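**Vostholm opens Hisimeck cabinet line to small kitchens**

RUAWAI, May. Vostholm, the kitchen cabinet maker, is changing the way it sells its Hisimeck line. Starting this month, customers can order single cabinets, doors and shelves from the line without buying a full kitchen. Until now the smallest order the company would take was eight units.

The change applies to every size in the Hisimeck catalog, including the narrow wall cabinets that have only been sold as part of a set. Prices for single pieces will be listed next to the set prices, and the finish will be the same on both. A customer who buys one cabinet now and another next year will be able to get a matching color, as long as the color is still in the catalog. Vostholm has agreed to keep each color in production for at least four years after it is introduced.

"Most of the calls we turn away come from people who rent, or who own a small place and want to fix one wall," said Severin Gasser, managing director of Vostholm. "They have a sink and a stove that work fine. They want somewhere to put the plates. We were telling them to buy eight cabinets or go somewhere else, and they went somewhere else."

Orders can be placed by phone, at the Ruawai showroom or through Nomow, the delivery and fitting company that has handled Vostholm's full kitchens up to now. Nomow will deliver single pieces on the same trucks it uses for larger orders. Delivery is booked in two-hour windows, and the driver will call before setting out. Fitting is optional and is priced by the piece.

Wall cabinets come with a steel hanging rail, fixings for masonry and a paper template that tapes to the wall. Customers with plasterboard or tiled walls should say so when they order, as those walls need different fixings. These are supplied at no extra charge. Vostholm asks customers who are fitting over tile to send the tile thickness along with the order, so that the rail can be packed out to sit flat.

The company has also rewritten its fitting instructions. The old booklet assumed that the whole kitchen was going in at once, with the corner unit first and everything else measured from it. The new one starts with a single cabinet on a bare wall, then covers adding a second beside it, lining up door edges and setting a shelf level with the bottom of a cabinet. Copies are available at the showroom for people who bought Hisimeck pieces earlier and would like one.

Handles are now sold separately from doors. Doors will be shipped undrilled unless the customer asks for holes, in which case the spacing has to be given at the time of order. Drilled doors cannot be returned. Undrilled doors can be returned unused within the period printed on the receipt.

Vostholm tried out the new arrangement over the winter with about 500 orders. Most were for one or two pieces, and wall cabinets sold better than floor units. The most common complaint was packaging: the cartons had been designed to travel stacked, and corners were damaged when a cabinet went out alone. The cartons have been redesigned with a thicker board at the corners, and damaged pieces from the trial have been replaced.

The trial also changed the showroom. Three full kitchen displays used to take up most of the floor. One has been taken out to make room for short runs of wall with a cabinet or two on each, and for a bench where customers can compare doors and handles side by side. The showroom opens at 9 a.m., and no appointment is needed.

Existing orders for full kitchens are not affected. Customers who have paid a deposit on a set and would prefer to cut it down to fewer pieces can do so until the order goes to the workshop, and the difference will be refunded.

Samples of door finishes can be borrowed from the showroom or sent by mail on request.

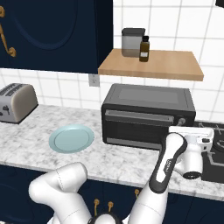 Ottilie Ammann said that she had been waiting two years to replace one cabinet beside her stove, and that she would still like to see the price of fitting printed in the catalog so she doesn't have to call for it.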